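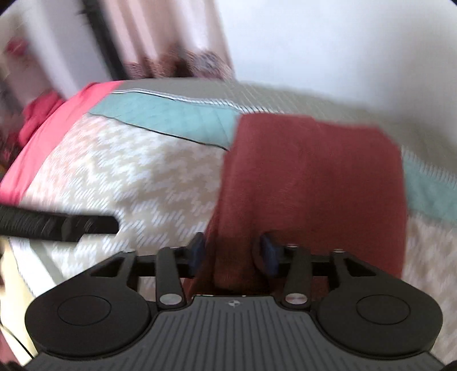 Red towel, patterned quilt, 755 miles from my own bed

Okay, thread time. I spent two days poking around the places where they shot Delacroix, and I have thoughts. Mostly about the railroad bridge.

If you haven't seen it: small movie, couple on the run, lots of rain. The whole last half hour takes place on a closed rail line outside Skurnby, and I've wanted to walk that thing ever since the credits rolled.

First stop was the depot. It's in the movie for maybe a minute (she hides the suitcase there) and it's so much smaller in person! They must have had the camera jammed right up against the back wall.

The ticket window is real, the clock isn't. Evangelia Stergiou at the town library told me the crew hung a prop one and took it with them when they left. There's still a pale circle on the bricks.

She also had a folder of call sheets somebody donated. 260 locals signed up as extras and 13 of them made the final cut. One is her cousin. He's the guy dropping the groceries.

Then the bridge. You park by the old Treltine feed mill and follow the gravel path until it bends left — that bend is the exact shot from the poster. I stood there way too long trying to line it up on my phone.

You can't walk out on the deck anymore, there's a fence and a county sign. The overlook on the south side is open though, and it's the better angle anyway. Go around 5 pm, the light comes straight down the valley.

The tunnel scene? Different state! They shot it in Skustamham and cut the two together. Once you know, you'll notice the rails change from rusty to shiny when he runs in. I've watched it five times and never caught that.

Thanks to Dwayne Tran, who replied to my last thread with the overlook directions. You were right about the mud. My sneakers are in a grocery bag in the trunk.

Food note for anyone going: the diner from the breakup scene is a tire shop now. The pie place across the road does a good sour cherry.

Next up is the farmhouse, if the owner emails me back. It's a private home so I'm not posting the address, please don't ask. Also taking suggestions for what to rewatch on the drive home (I'm not the one driving).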